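Rogério Toledo teaches the evening robotics class at Uvby, and he would like it known that he did not choose the flowers. "The students voted," he says. "I suggested bolts. I lost 11 to one, and the one was me."

So the fall project is a bouquet. Two arms, one table, fake roses and fake hydrangeas, and code that is supposed to pick up a stem without taking the leaves along. The team calls the software Ustow. Toledo has asked what it means and been told to stop asking.

Had he expected it to be easy? "In July I told the dean it would take 10 sessions. We're on session 12 and I've stopped writing to the dean."

Leaves are the main grievance. A bolt, he points out again, has none. "The arm looks down and sees green. You ask it where the stem is and it's very confident, and it's pointing at a leaf." The students have logged 471 grasp attempts since the start of term, each with a note in the margin. He reads me a few. Most of the notes say "leaf."

He grades on the log, including the bad days. "Especially the bad days. Anybody can hand me a video of the one that worked."
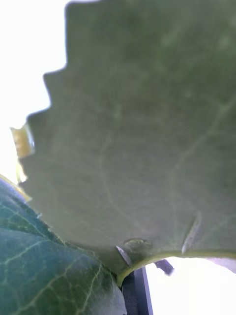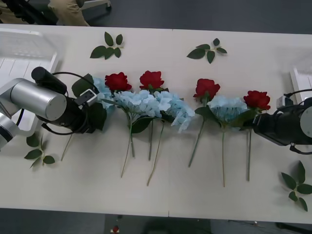 Roses up close, from the wrist cameras:

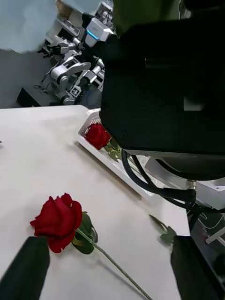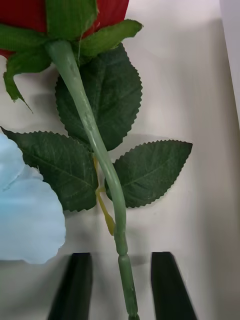 Vashisht disagrees about the bolts, and said so across the room while Toledo was still talking: they roll, they shine under the lights, and no one would have stayed past nine for them. Toledo wrote this down. The class votes on the spring project next week, and he's bringing bolts again.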